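Review: the Ouellet push-along snow shovel, after one full winter

I put off buying one of these for years. My old shovel came with the house, and I was fond of it in the way you get fond of anything you've sworn at in the dark, but last winter my back gave notice and I finally ordered the wide Ouellet from the garden centre in Drunau.

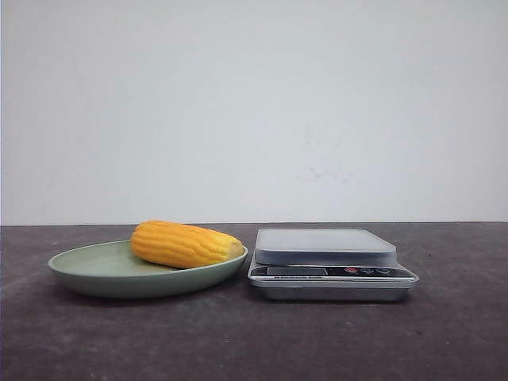

Reading time: 2 minutes

Our drive slopes down to the lane and gets no sun until well past noon, so whatever falls tends to stay. I also do the path for Huguette Boychuk next door (she pays me in plum jam, and I'd do it for less). Between the two it's about 19 metres of paving, plus the steps, and I like to be finished before 7.30 when the school traffic starts.

The shovel comes in two parts with a pair of bolts and a wing nut. Putting it together was easy once I'd noticed that the handle goes in with the sticker facing away from you, a fact the leaflet keeps to itself. The blade is deep and nicely curved and rides over uneven slabs without that horrible jarring stop that goes straight up your arms.

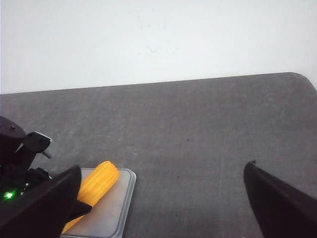 Corner of a grey tabletop.

On fresh, dry snow it's a joy! You lean, you walk, and off it all goes to the side. I cleared the whole drive in 11 minutes one morning and came in feeling very pleased with myself, and had a second breakfast on the strength of it. Heavy wet snow is another matter. The blade is so wide that it's tempting to take a full load, and you really mustn't try to lift it. Push, stop, tip it over, push again.

It won't touch ice, and I don't think it's meant to. For the packed tyre tracks I still get out the old steel scraper and a bucket of grit, and I'd say the same to anyone with a slope like ours. The wear strip along the edge has gone a bit ragged on the left, where I catch the drain cover every single time. A new one can be ordered, though mine took most of February to turn up.
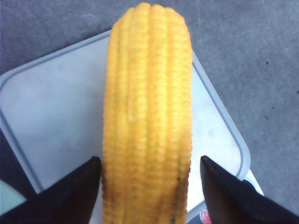 The yellow ear of corn from near to.

My one proper grumble is the grip. It's a smooth plastic D, and with thick gloves on it slips round in your hand just when you're putting your weight behind it. I wound some old bicycle tape round mine and it's been lovely ever since.
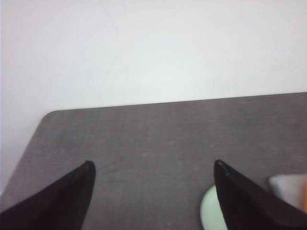

Sotiris Zervas: I've had the same shovel for two winters up in Skosham and agree about the wet snow. A rub of candle wax on the blade before you go out helps a great deal, but you do have to redo it every few days. Mine hangs up in the shed over summer, as the strip bent when I left it standing.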